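Zwischenbericht an die Vendus-Stiftung
Projekt: Übergangsbegleitung nach der Haft, Standort Clanditz
Träger: Vernell gGmbH, Abteilung Straffälligenhilfe
Stand: Samstag, 23. Mai 2020

1. Ausgangslage und Auftrag

Das Projekt begleitet Menschen, die eine Freiheitsstrafe verbüßt haben und nach Clanditz oder in die umliegenden Gemeinden zurückkehren. Gefördert werden die Vorbereitung der Entlassung in der Anstalt, die Begleitung in den ersten Monaten danach und die Abstimmung mit Bewährungshilfe, Jobcenter und Vermietern. Der Bericht schließt an die Unterlagen vom Februar an. Was dort bereits dargestellt wurde, wird nicht wiederholt.

2. Teilnehmende

Seit Projektbeginn wurden 39 Personen aufgenommen. Die Aufnahme erfolgt auf Vorschlag des Sozialdienstes der Anstalt, in Einzelfällen auch auf eigenen Antrag. In beiden Fällen führen wir vor der Entlassung ein Erstgespräch und halten schriftlich fest, welche Auflagen bestehen und welche Stellen informiert werden dürfen. Zwei Personen haben die Teilnahme von sich aus beendet. Beiden steht eine Wiederaufnahme offen, die Akten werden bis zum Ende der Förderperiode geführt.

Personen unter Führungsaufsicht brauchen deutlich mehr Zeit als im Antrag angesetzt. Die Weisungen sind oft so formuliert, dass die Betroffenen nicht wissen, ob sie einen Umzug innerhalb der Stadt vorher melden müssen oder erst danach. Wir gehen den Beschluss deshalb inzwischen beim ersten Termin Satz für Satz durch und klären offene Punkte direkt mit der Aufsichtsstelle.

3. Beratung und Gruppenangebot

Insgesamt wurden 1.120 Beratungsstunden geleistet. Der größte Teil entfiel auf Wohnungssuche, Schulden und Behördenpost. Die Gruppe am Standort Hinds lief bis März wöchentlich und musste dann ausgesetzt werden. Die Einzelberatung haben wir auf Telefon und Spaziergänge im Freien umgestellt. Für einige war das eine Erleichterung, andere waren telefonisch kaum zu erreichen, weil sie kein Guthaben oder kein eigenes Gerät hatten.
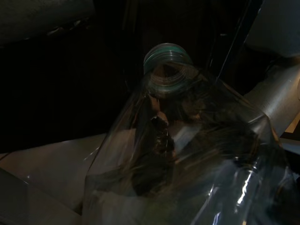 Aus dem Sachmittelansatz haben wir deshalb einfache Mobiltelefone mit Prepaid-Karten beschafft und gegen Unterschrift ausgegeben. Die Stiftung hatte der Umwidmung per E-Mail zugestimmt, der Schriftwechsel liegt als Anlage bei. Besuche in der Anstalt sind zurzeit nicht möglich. Die Entlassungsvorbereitung läuft ersatzweise über Briefe und über Telefontermine, die der Sozialdienst einrichtet. Das reicht für Formulare und Fristen, für ein Kennenlernen reicht es nicht. Wir rechnen damit, dass die nächsten Aufnahmen nach der Entlassung mehr Termine brauchen werden.

4. Wohnen

Der Wohnraum bleibt der schwierigste Teil der Arbeit. Mit der Wohnungsgesellschaft in Clanditz gibt es eine mündliche Zusage über ein kleines Kontingent, ein Vertrag liegt noch nicht vor. Private Vermieter verlangen häufig eine Selbstauskunft, in der nach Vorstrafen gefragt wird. Wir haben dazu rechtlichen Rat eingeholt und ein Merkblatt für die Teilnehmenden verfasst. Die Übergangswohnung in Hinds ist durchgehend belegt — auch länger als vorgesehen, denn Auszüge scheitern an fehlenden Anschlusswohnungen.

5. Zusammenarbeit mit Justiz und Behörden

Die Abstimmung mit der Bewährungshilfe funktioniert gut. Mit dem Jobcenter wurde vereinbart, dass Anträge schon vor der Entlassung angenommen und vorgeprüft werden. In der Praxis hängt das noch an der zuständigen Sachbearbeitung. Offen ist weiterhin die Frage des Datenaustauschs. Der Entwurf einer gemeinsamen Einwilligungserklärung liegt beim Datenschutzbeauftragten des Landkreises und wurde dort bisher nicht abschließend geprüft.

6. Mittelverwendung

Die Personalkosten liegen im Plan. Bei den Fahrtkosten sind durch den Wegfall der Anstaltsbesuche 2.000 Euro nicht verbraucht worden. Wir beantragen, diesen Betrag in den Notfonds für Kautionen und erste Haushaltsausstattung zu übertragen. Der Fonds ist nahezu ausgeschöpft. Die Belege sind vollständig und können in der Geschäftsstelle eingesehen werden.

7. Nächste Schritte

Das Gruppenangebot soll in kleinerer Besetzung wieder beginnen, sobald das Hygienekonzept genehmigt ist. Bis dahin bleibt es bei Einzelterminen. Mit der Wohnungsgesellschaft wird über den schriftlichen Vertrag verhandelt, das Ergebnis teilen wir der Stiftung gesondert mit. Über die Umwidmung unter Punkt 6 bitten wir möglichst vor der Sommerpause zu entscheiden.

Anlagen: Schriftwechsel zur Umwidmung, Merkblatt Selbstauskunft, Kostenübersicht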